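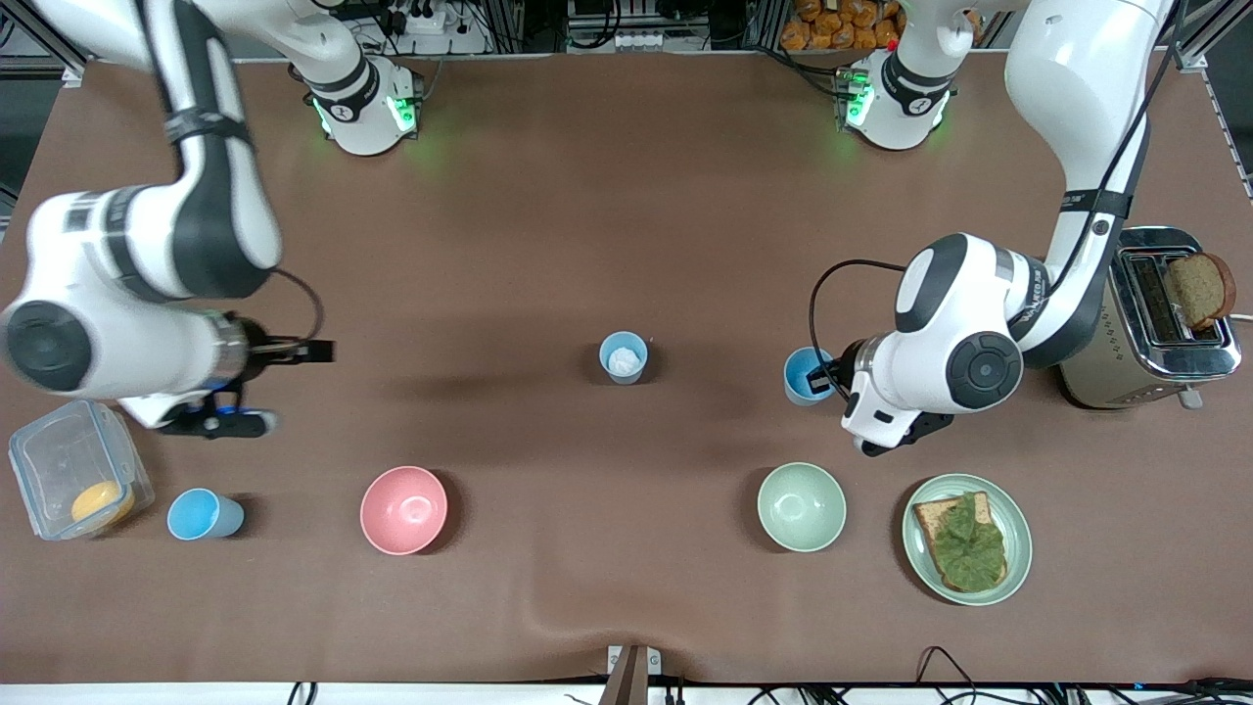
Handout 2, p. 59

**Site visit: two-arm tabletop station, Nerutberg laboratory**
Course unit: Manipulation in Household Settings
Notes by the course instructor. Read before the Tuesday discussion section.

## 1. Purpose of the visit

The visit covers one station, used by the Pravex project for work on breakfast tasks. Students are expected to come away able to sketch the layout of a two-arm cell, name the parts of a task that call for one arm or both, and say which camera view is useful at which point. The control software was covered in Handout 1 and isn't repeated.

The demonstration takes 20 minutes. Questions are held until the arms have been stopped. Stay behind the floor tape while the arms are powered, including when they are standing still.

## 2. Layout of the cell

Both arms are mounted at the back of the table, one on each side of center, and reach forward over the work surface. "Left" and "right" in these notes always mean the robot's left and right. A person facing the robot from the front of the table has to swap them. Most of the mistakes in last term's lab reports came from this, and reports that don't state their convention will be returned.

Each arm ends in a two-finger gripper. The cable to the gripper runs outside the wrist in a loop. The loop has to be long enough for the full range of wrist rotation, and the planner treats it as part of the arm's volume. A path that clears the housing but not the cable is rejected.

The table covering is matte. A glossy top would return reflections of the arms and of the overhead lights. Matte sheet doesn't remove shadows, and the arms throw large ones over the work area. Any method that finds objects by color difference from the background should be tested with an arm parked directly above the object.

## 3. Objects

The set includes cups, bowls, a plate, a clear food container, bread and a toaster. From the standpoint of perception and grasping they fall into these groups:

| Object | Main difficulty | Usual grasp |
|---|---|---|
| Cup | light, tips easily | rim, one finger inside |
| Bowl | curved wall, wide opening | rim |
| Plate | low edge, little clearance | raised rim, shallow angle |
| Clear container | transparent walls, poor depth data | across the body |
| Toast | soft, sheds crumbs | faces or crust, low force |
| Toaster | chrome returns false depth | not lifted; lever only |

A cup with contents is handled as a separate case. The permitted tilt is lower and the wrist must be held level through the whole transfer. Students often plan the grasp for the empty cup and then reuse it. Work out both.

## 4. Camera views

The station records a fixed view of the table and a view from the gripper. The fixed view gives the relation between objects and both arms, and it is the one to use for planning order of actions. Its weakness is occlusion: a gripper working low over the table hides the part of the object it is about to touch.

The gripper view moves with the hand. Its weakness is the reverse. It shows the fingers and the nearby surface well, but objects leave it as soon as the wrist turns, and fast motion blurs them.

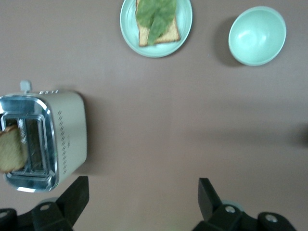

Note that the fingers keep a constant position in the gripper view. They can be masked once and the mask reused, provided the opening width is the same. If the width changes, the mask has to be computed from the finger encoder value. See the calibration procedure in Jakubowski, sections on hand-eye transforms, and work through the first exercise there.

Toaster slots are a good test for this view. The slot is narrow, its walls are metal and reflective, and the bread has to be lined up with it in both position and rotation. Depth readings inside the slot should be ignored. Use the top edges of the opening and fit a rectangle to them.

## 5. Task log

The Pravex log held 859 recorded runs at the time these notes were prepared. Each run is stored with a start state, an end state and one outcome code. The codes follow the Potier scheme:

- A: completed, no intervention
- B: completed after one retry
- C: stopped by operator
- D: stopped by force limit

Code D is the most useful for coursework. The force trace is kept for the whole run, and the point of contact can usually be found without watching the video. Runs shorter than two seconds are start-up faults and should be dropped before any rates are computed.

## 6. To hand in

1. A plan-view sketch of the cell with both arm bases, the reach of each arm and the shared zone marked. State the left/right convention on the sketch.
2. For two objects from the table in section 3, a grasp description of no more than half a page each. Include approach direction, finger opening and the condition for release.
3. A short answer: when moving toast from the toaster to a plate, at what point should the system switch from the fixed view to the gripper view, and what should it check first?

Sketches may be done by hand. Scans must be legible at normal page size. Late work is accepted until the end of April with the usual deduction.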